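# About the Boseck Robotics Club

We're an after-school club for grades 7 through 12, and we build, program and argue about robots in room 17, at the end of the science hallway. You'll hear us before you see us!

Yolanda Lindqvist started the club with 5 students and a box of motors from the old Mac Mathúna workshop. She teaches physics during the day and still runs our build nights. Trí Mạch joined her two years later to coach programming, and that's when the simulation side of the club really took off. He had everybody driving a virtual arm by the end of February, including a few kids who had sworn they were only there for the soldering.

## What we do

We have two groups, and plenty of students end up in both.

The **build group** works on real hardware. They cut, drill, wire and rewire. Their current machine is called Trilel, and it competes in the regional sorting challenge this spring. Dede Essien is the student captain, so go to her if you want to know why there are three versions of the same wheel bracket on the shelf (she loves this question).

The **sim group** does everything on screen. Students write code for a simulated arm and gripper, then try it on household tasks: pick something up off a table, put it down somewhere else, don't knock over the thing next to it. It sounds simple and it is so much fun to get wrong. Your first program will probably send the arm straight through a drawer front. Everyone's does.

Sena Ansah and Selorm Dramani lead the sim group this year. They put together our task library, which began as plain blocks on a plain table and has grown into whole rooms with furniture and odd-shaped objects to reach around.
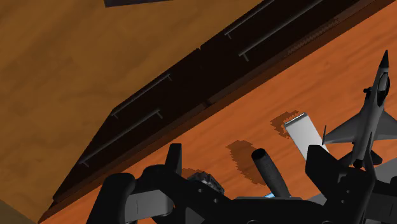

Sena likes tasks where the objects sit close together, and Selorm likes moving the camera to strange angles so that nobody's code gets too comfortable. Between them they keep the rest of us busy. Last season the group logged 1437 practice runs, and the log is open to every member - failed runs included, with notes on what the programmer was trying to do. New members usually start by reading those notes, and then pick a failed run to fix.

## Joining

You don't need any experience. If you can use a keyboard or hold a screwdriver, come by after last bell and ask for Ms. Lindqvist or Mr. Mạch. There are no tryouts, and you can switch groups whenever you like.

Dues are $77 for the year and cover parts, a club shirt and the bus to regionals. Plasonex gives us offcut plastic sheet for the build group, and we go through a lot of it - thank you!

Families are welcome at any build night. Bring closed-toe shoes.

*Page updated 21 Mar 2018*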